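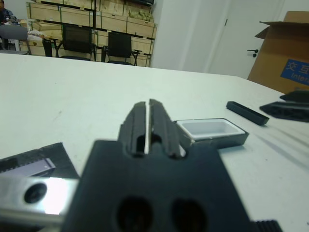
Bench top, white, before resurfacing

ktkoyama
Looking for input on recoating a white bench top. Existing finish is a two-part epoxy from Talline, laid down in July. It has dulled where parts get dragged. I plan to scuff it, wipe with alcohol, and roll on Solora clear. Is 3,000 grit too fine for the scuff?

lsalazar
Far too fine. At 3,000 you are polishing. Use a gray pad or 320 paper and stop when the gloss is gone everywhere.

nilton_m
Agree on the grit. Disagree with clear over old epoxy. Mine yellowed under shop lights and the white went cream. I would recoat with the same Talline white.

ktkoyama
Was yours the Solora or another clear?

nilton_m
Mensah. Same resin type as far as I know.

lsalazar
Not the same. Mensah is an epoxy clear, Solora is a urethane. Urethane holds color better. Check the data sheet before ruling it out.

nilton_m
Fair, I had the resin wrong. I still prefer one system top to bottom. Fewer adhesion questions.

h_tabrizi
Wipe before you sand as well as after. Silicone on the surface gets pushed into the scratches and you get fisheyes. Recoat window on the Solora is 20 hours at room temperature. Past that, sand again between coats.

ktkoyama
Going with 320 and two coats of Solora. Test patch on the back corner first, 3 days before I put any load on it.

lsalazar
Tape the patch and do a pull test before you commit to the rest.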